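Visit report: Gristthorpe water treatment works, November open day 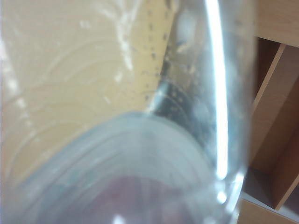
The works at Gristthorpe draws from a single upland reservoir and supplies the town and the villages below it. The tour began at the intake screens and followed the flow downhill, with Peninah Ndung'u of the operations staff leading a party through coagulation, settling and filtration. Raw water arrives brown with peat in late fall, and the coagulant dose is raised to match. Clarity is judged by turbidity meter. A clear drinking cup is a poor substitute, as the curved wall bends whatever is behind it, down to the grain of a wooden tabletop, and puts a haze over the colors.

Filtration is by sand bed, 4 units in parallel. Each is backwashed on head loss or on a timer, whichever comes first. Filter 2 was down for media replacement and could be viewed from the walkway. The underdrain nozzles are the older pattern, and spares are now hard to find.

The control room logs 693 signals. Hugo Bailly went through the alarm list and took questions on night staffing, which is one operator on site and one on call. The standby generator is rated at 500 kW and is run on load every month.

Points to follow up: sludge disposal costs, the age of the contact tank lining, and whether the lab will publish its manganese results by filter.

Parking was at the lower gate. Safety shoes are required beyond the filter hall.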